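Bottle Crates, Sticky Slots and What a Simulated Robot Taught Me About Packing Them
Workshop and kitchen tips from the Duvton bench

I bottle a lot of things. Ginger beer mostly, elderflower when the hedges are kind, and a vinegar that I keep promising to stop making. So I have opinions about crates, and most of those opinions were wrong until I spent an evening reading the write-up of a project called Druvano, where a simulated robot arm spends its life picking up brown bottles and putting them into a six-slot rack, over and over, while the people running it change one thing at a time and see what goes wrong. I went in for the robots (I love robots!) and came out having rearranged my whole bottling corner.

I've pulled out the bits that are useful to anyone with a kitchen table and some empties, plus a little on how the testing was done, as I think the method is worth pinching too.
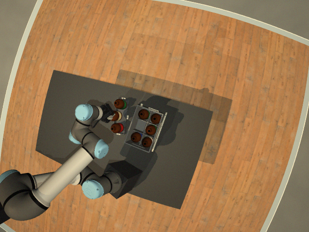
Page last changed: October. Added the bit on rack angle and fixed the mistake about labels.

First, the method, quickly. They ran the arm through 1,184 attempts in simulation, all on the same job: take a loose bottle, get it into an empty compartment, let go. The clever part is that they didn't just shuffle everything each time. They had batches where only the rack moved, batches where only the loose bottles moved, and batches where the order of filling changed and nothing else did. When a batch went badly they knew what to blame. I have never once done this in my own kitchen. I change the yeast, the sugar and the bottle in the same week and then wonder which of them gave me a fountain on the landing.

The last slot is the hard one

Of all those attempts, 146 were failures, and 131 of the failures happened when the rack was down to its last empty slot or its last two. I had to read that twice. An empty rack is easy, you can wander in from any side and be a bit sloppy. A rack with five bottles in it and one gap has neighbours, and the neighbours are what you knock.

I recognised it straight away. It's exactly how I chip rims. I'm quick and careless with the first few, and then I'm still going at the same speed when there's only a hole in the middle left.

So the tip is to slow down for the last two. Come straight down from above with the bottle held upright, and don't tilt it in from the side. If you tilt, the base swings out and catches the shoulder of the next one along.

Fill the far side first

The order mattered more than I'd have guessed. The batches that filled the far row first and worked back towards the arm did better than the ones that started close in. It's the same for a person with arms! If you fill the near row first you're then reaching over glass for every bottle after it, and your sleeve is going to find one of them sooner or later. Mine found one in Venport, at my sister's, over a tiled floor. I'll leave that there.

At home I now go far left, far right, middle left, middle right, near left, near right. It feels fussy for one evening and then you stop noticing.

Hold the neck, low down

The arm grips by the neck or the cap end, which keeps its fingers away from the other bottles. I used to hold mine round the middle, like a pint, and that means you need a finger's width of space on both sides that a packed crate hasn't got. Thumb and two fingers on the neck, just above the shoulder, other hand under the base until you're over the slot. Take the lower hand away and let the bottle down.

Two warnings, as I've had letters about this sort of thing before. Don't do it with greasy hands. And don't do it with very big bottles that are full, the neck is not a handle on a demijohn and never will be.

Line up your loose bottles before you start

The simulated bottles wait in a neat little line before they go in the rack, and there was a separate batch with them scattered at random. Scattered was worse, but only a bit, and nearly all of the trouble came from bottles standing too close together to get hold of one without nudging the next. So the line isn't the important thing, the gaps are. Leave enough room to get your fingers round each neck. I use the width of a tea towel folded in four, which is silly but it's always to hand.

A tray helps if your table is slippery. I have a long shallow one from Essien, the kitchen shop on the corner by me, and I stand the next few bottles in it. If one goes over, it only goes as far as the tray wall. I'd been using that tray for cutlery for years and I am slightly ashamed.

Turn the rack a little

I'd always set my crate dead square to the edge of the table, because it looks tidy. In the batches where the rack was turned slightly, the arm did no worse, and for some of the slots it did better, because it didn't have to fold itself up to reach. I tried it with my own crate and found I like it turned a touch towards my right hand. It saves the wrist. Left-handers, turn it the other way, and do tell me if it works, as I only have the one sort of hand.

Colour by cap or by label

I've started marking my batches by colour, and this is where I got it wrong in the first version of this page. I said labels were enough. They are enough on the table, where you can see the side of the bottle. They are no use at all once the bottles are down in a deep crate and you're looking at the tops. So I do both now: a band of coloured tape low on the body, and the same colour round the neck just under the cap. Red for ginger, green for elderflower, cream for the vinegar so that I never pour it for a guest again.

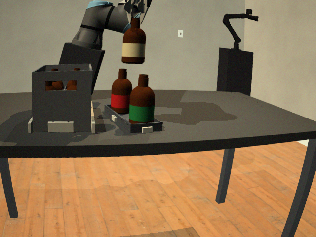 How high should I lift a bottle before moving it across to the crate?
High enough for the base to clear the caps of the bottles already in there, plus a hand's width if you're new to it. Lift first, then go across, then lower. Most knocks come from doing two of those at once.

That lift, across, lower business came out of the write-up as well. In one batch the arm was allowed to take the shortest path, a sort of lazy diagonal, and in another it had to go up, over and down. The diagonal was quicker on a good run. It also clipped things, and a clipped bottle means stopping and standing everything up again, so over a full crate there was nothing in it. I think about this when I'm rushing. I don't always act on it.

Try one thing fifty times

The tip I'd most like you to steal costs nothing. Pick one change, only one, and keep it going for long enough to mean something. The smallest batches in the project were 50 attempts each, and the authors were careful to say they didn't trust anything smaller. I'm not going to pack a crate 50 times in a weekend, and neither are you, but a tally on the back of the cupboard door gets there by Christmas. I put a stroke for every bottle packed and a cross for every knock. When I change something I draw a line under it and start again.

A few caveats, as I don't want anyone writing in. A simulation doesn't have damp glass unless somebody puts it there, and it doesn't have a cat. The write-up says plainly that they hadn't yet run the same tests with real bottles, so I'm treating the numbers as a nudge and my own tally as the proof. So far my crosses have gone down since I started filling from the far side – the neck grip took longer, and I nearly gave up on it in the first week.

Odds and ends

Rinse bottles the moment they're empty and stand them upside down in the crate, on a folded cloth.

If a slot is tight, mark it with a dab of paint and leave it till first, when there's still space to wiggle.

Put a strip of felt along the inside of any wall that rattles.

Check the crate floor before you start. I once packed a full one on top of a bottle cap and couldn't work out why it leaned.

Next up is storing crates under the stairs without losing the ones at the back, if I can find the ones at the back.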